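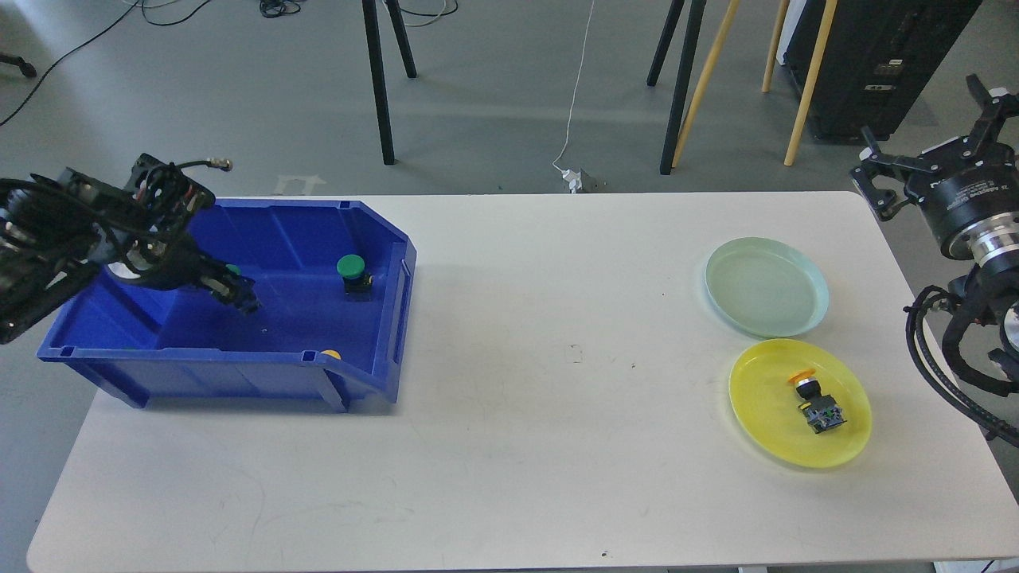
4.2 Start-of-shift check, switch sorting cell

Allow 30 minutes, or 8 if Minoru Takagi is waiting for the table.

1. Press the stop button before reaching over the table. The arms have no manners.

2. Put the blue bin within reach of the left arm, sloped lip facing the right arm. Load the push-button switches.

3. Set out the mint-green and yellow plates on the right half. Colour matters here, so no substitutes from the lunch room.

4. Follow each arm's cables by hand. Tug nothing.

NOTE: Loose button caps like to hide against the bin wall. Fish them out -- the gripper won't.

CAUTION: Keep cable loops clear of the gripper fingers. Replacements come from Stodport, in their own good time.

5. Release the stop and run program 146 at low speed. Initial the log.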